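Counters, or how I lost an afternoon to a games cupboard

So October arrived and with it the annual urge to sort out the games cupboard, which in our house is the tall one beside the laundry that you open with one hand up in case something slides out at you. I'd been putting it off since winter. Then the kids wanted to play Gruvine, and we got the box down, and there weren't enough counters for even two players. Right, I thought. Today's the day.

If you've never had a proper go at a games cupboard, my advice is to start after lunch with a big cuppa and low expectations. I pulled the lot out onto the floor and it was mostly bits. Bits in sandwich bags, bits in a biscuit tin, bits in the toe of a sock (still don't know). The jigsaw was a 949 piece one from the op shop, an odd number which should have been my first clue, and it went straight in the donate pile with a note on the lid.

Sorting by colour was the way to go. I tried sorting by game first and got nowhere, as half our games have been borrowing from each other for years. Colour is quick! You don't have to think, you just flick things into piles and listen to the radio. Blues were easy, greens were nearly all from the old Estton set, and the yellows I suspect have gone up the vacuum cleaner over the years.

The reds, though. I do love a pile of little red counters, they're so cheerful all heaped up together, more pink than red when the light's good. The cubes I keep apart in a tray, or they end up in with the discs and you're picking them out again forever.

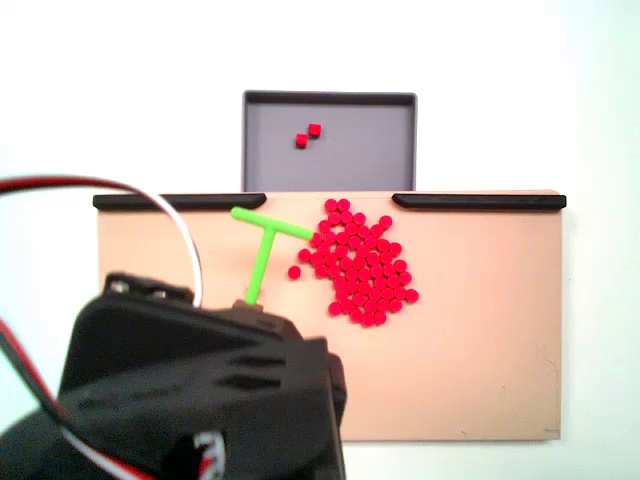
Homa Akbari reckons I'm mad to sort by colour at all, and that every game should keep its own pieces in its own bag with the name written on, full stop, even if that means three bags of red. She may have a point. She also reckons a missing counter can be replaced with a dried bean and no child has ever complained, to which I can only say she hasn't met mine.

We've landed somewhere in the middle. Spare counters live in jars by colour, and anything with its own special pieces gets a zip bag inside the box. I gave myself 30 minutes for the last shelf and it took until teatime, with a break to read the Gruvine rules out loud (we've been playing it wrong, you're meant to pass to the left).

Next up is the craft drawer. I opened it a crack, saw the glitter and shut it again.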